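Visita a la feria textil de Motenberg

Llegué a Motenberg en el tren de las siete y media, con la mochila demasiado llena y una lista de preguntas que había preparado en casa. Desde hace años coso bolsas y fundas para vender en mercados pequeños, y quería conocer de cerca a los tejedores de toallas de la región. La feria se celebra cada mes de julio en la antigua estación de mercancías, a diez minutos a pie del centro.

La entrada cuesta 7 euros y se paga en una caseta verde. Dentro hay 55 expositores, repartidos en dos naves y un patio. Yo empecé por la nave grande, que por la mañana está todavía fresca, y dejé el patio para después de comer. Recomiendo hacerlo así, porque a las doce el sol cae de lleno sobre los puestos de lana.

Lo primero que me interesó fue el rizo de algodón. En el puesto de Serrano, una empresa familiar, tienen un muestrario con los distintos gramajes y dejan tocar todo. Aprendí que una toalla con mucho peso no siempre seca mejor: si el rizo está muy apretado, el agua tarda más en entrar. También me explicaron cómo reconocer un buen dobladillo. Hay que mirar las esquinas, donde la costura debe volver atrás unos puntos, y tirar con suavidad del borde para ver si se ondula.

De los tintes se habla mucho este año, sobre todo de los tonos tierra.

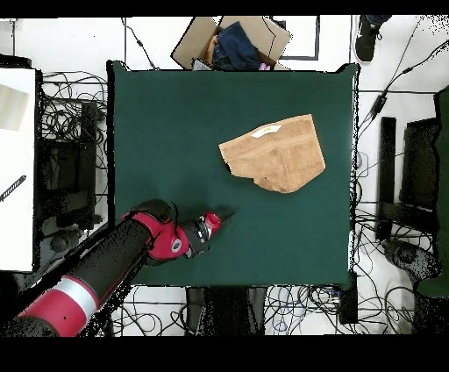 Tela de color tostado sobre mantel verde oscuro, con su pequeña etiqueta blanca cosida.

A las once asistí a la charla de Catarina Rebelo, tejedora portuguesa que tiene el taller en Drarnham. Trajo un telar pequeño y fue montando la urdimbre mientras hablaba, con mucha paciencia para las preguntas del público. Contó que en su primer año tejió 207 paños de cocina, todos iguales, para aprender a mantener la misma tensión de la mano - y que los últimos diez todavía no le gustaban. Yo tomé tres páginas de notas y después no entendía mi propia letra.

Comí en el patio un plato de lentejas y un trozo de tarta de ciruela. Hay pocas mesas, así que es mejor ir antes de la una. El café es flojo, pero el pan lo hacen en el pueblo y está muy bueno.

Por la tarde recorrí la segunda nave, dedicada a la ropa de casa. Los precios me parecieron razonables. Un juego de baño de la casa Meka costaba 50 euros, y las toallas de mano sueltas se encontraban desde nueve. 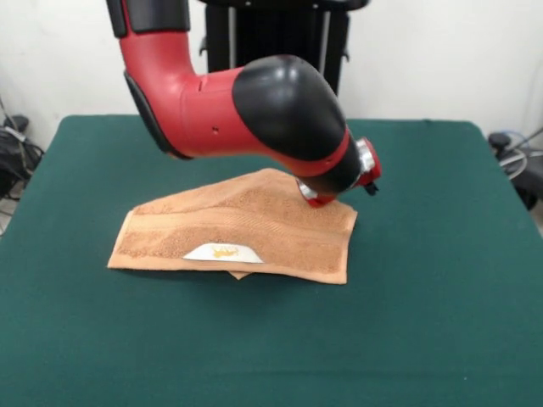
Pregunté en varios puestos por el lavado, que es la duda que más me plantean mis clientes. Casi todos coinciden: la primera vez sin suavizante, agua templada, y sacudir bien cada pieza antes de tenderla. En lo que no están de acuerdo es en el vinagre. Una señora lo defendía con entusiasmo y su vecino de puesto negaba con la cabeza detrás de ella.

Me llevé dos metros de nido de abeja, un retal de lino crudo y cinco carretes de hilo. Había salido de casa con 100 euros y volví con cuatro monedas. El último tren sale a las 19.40 y conviene llegar con tiempo, ya que la máquina de billetes no acepta tarjeta y la taquilla cierra a las seis.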